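Capítulo 4
Recoger demostraciones con la pinza de mano

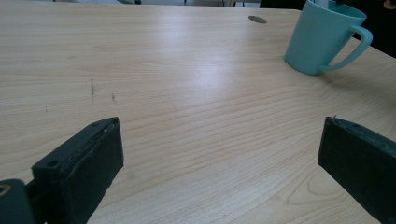 Figura 4.1. Los dos dedos de la pinza, abiertos, y la taza azul verdosa al fondo de la mesa.

Hasta ahora, todo en papel. Cinemática, ejes, el dichoso cuaderno de esquemas. En este capítulo se trabaja con las manos: cada equipo coge una pinza, se coloca delante de una mesa y repite una tarea sencilla hasta tener material suficiente para entrenar. Luego vendrá el brazo (capítulo 6). De momento, ni brazo ni motores.

El caso que seguimos es el del taller Ivau, un proyecto de segundo curso que coordinó Ülle Koppel y que arrancó en febrero. Tarea elegida: coger una taza por el asa y llevarla a otro punto de la mesa. Parece una tontería. El equipo de Catinca Vasiliu pensaba terminarla en una tarde y necesitó tres semanas.

Qué vas a aprender
Preparar un puesto de grabación y dejarlo igual de un día para otro.
Hacer una demostración limpia – y reconocer una sucia.
Llevar el registro de tomas sin volverte loco.
Decidir cuándo parar.

Antes de empezar
Repasa el apartado 2.3 (grados de libertad) y el 3.1 (sistemas de referencia). Si no recuerdas qué es una trayectoria, vuelve también al 3.4. Son cuatro páginas, no hay excusa.

4.1 El puesto

Mesa, pinza, objeto. Poco más. Pero cada cosa cuenta.

Mira otra vez la figura 4.1. El tablero es de madera clara y tiene una franja de reflejo que lo cruza por el medio. Con esa luz, una taza mate se distingue bien; un vaso de cristal puesto justo en la franja, pues ya veremos. Apunta siempre qué luces están encendidas y no las cambies a mitad de sesión. En Ivau lo cambiaron. Dos días de tomas con persiana subida, dos con persiana bajada, y nadie lo había anotado.

Fíjate también en los dedos. Bloques negros, mates, con el borde superior algo gastado. Revísalos antes de cada sesión: tornillos apretados, almohadillas sin holgura, los dos dedos a la misma altura. Si cambias un dedo, cambias los dos y lo apuntas en la ficha. Un dedo nuevo y uno viejo no agarran igual.

Y la mesa. Marcas, arañazos, tapas de pasacables como el disco gris que hay junto a la taza: sirven de referencia para colocar el objeto, pero ojo con depender de una sola. El equipo usó una mesa el lunes y otra el jueves, muy parecidas, y las posiciones de salida no cuadraban por ningun lado.

4.2 La demostración

Una toma tiene cuatro fases. Acercarse, cerrar, mover, soltar. Entre una y otra, una pausa corta. Sin pausa el corte sale mal; con pausa demasiado larga, el modelo aprende a quedarse parado (le pasó a más de uno).

Velocidad: más lenta de lo que te pide el cuerpo. Muñeca firme. La otra mano, fuera.

El asa es lo dificil. En la figura queda hacia la derecha, y llegar a ella desde la izquierda obliga a girar la pinza bastante. Hay quien prefiere coger la taza por el borde. Vale, pero entonces es otra tarea y lleva otro código. No se mezclan.

Varía la posición inicial de la taza en cada toma. Varía también la orientación del asa. La mesa y la luz se quedan como están hasta el bloque siguiente.

4.3 El registro

Ivau usó Pelkonen, la hoja de registro del departamento, con una fila por toma: código, objeto, posición, quién graba, válida o no. El objetivo eran 1,000 tomas. Al cierre de la primera fase tenían 587 válidas y 32 dudosas, que Koppel mandó repetir enteras. Vasiliu protestó. Con razón en parte – algunas solo tenían mal el código.

Consejo práctico: rellena la fila nada más soltar la taza. No al final del bloque. Al final del bloque ya no te acuerdas.

Términos del capítulo
Toma: una ejecución completa de la tarea, de principio a fin.
Bloque: conjunto de tomas con la misma mesa, la misma luz y el mismo objeto.
Toma dudosa: la que se completa pero con un agarre corregido a medio camino.

Actividad de arranque
Por parejas, diez minutos. Uno mueve la taza con la pinza, el otro cronometra las cuatro fases. Cambiad los papeles y comparad tiempos. Guardad la hoja, hace falta en el apartado 4.5.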